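Heat leaves a small oven by three routes: through the walls, through the glass, and past the door seal. Manufacturers publish wattage and capacity on the box and say little about the other losses, although these decide how long the elements stay on once the set temperature has been reached.

Aishwarya Ramasamy has spent most of her working life on the third route. At Dirov, a test house with two rooms above a tile warehouse, she measures how door gaskets age. A sample is clamped in a jig, heated, cooled and compressed again, up to 3,000 times, and its thickness is taken at intervals with a dial gauge.

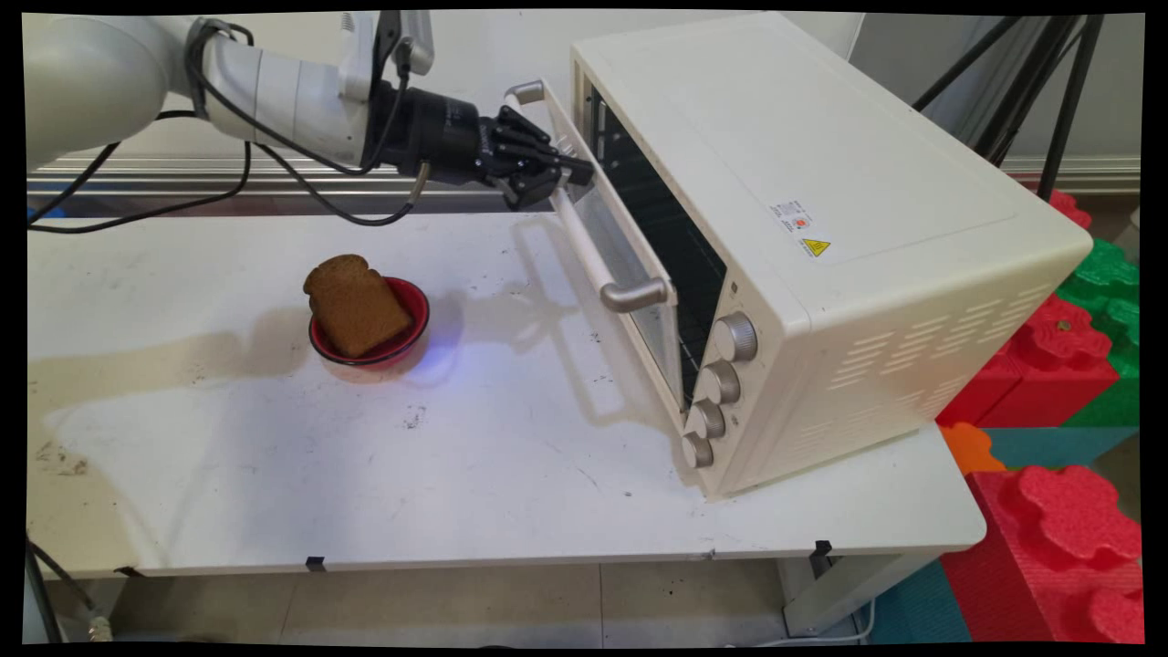
Silicone rubber is the usual material. It keeps its spring over a wide range and tolerates fat, which natural rubber does not. Its weakness is compression set - the tendency to stay flat after being squeezed. A seal that has lost 20 per cent of its height may look sound and still leave a gap at the corners, where the profile is bent and the wall is thinnest.

Corners are also where the joints fall. Lukitz, which extrudes profile by the metre, bonds its frames at one point on the lower run. Caputo moulds the four corners separately and joins them to straight lengths. The second method costs more and gives a squarer fit, but it puts eight bonds in the frame instead of one.
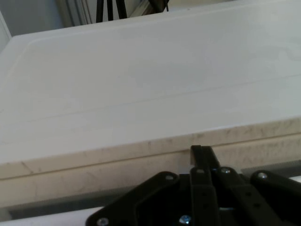 Ramasamy's August figures covered 273 samples from both makers. Failures at the bond were rare. Most of the poor results came from profile that had been stored coiled too tightly before cutting, and which never lay flat again.

Ubaldo Palumbo, who repairs catering ovens at Stadura, orders his replacement seals in straight lengths for that reason. He rests each one for six hours at room temperature before fitting, and cleans the channel with warm water and a plastic scraper. Solvent swells silicone and should be kept away from it. A strip of thin paper shut in the door will show a weak spot: it should drag evenly when pulled, all the way round.

Letters to the technical desk are welcome. © All rights reserved. Back to top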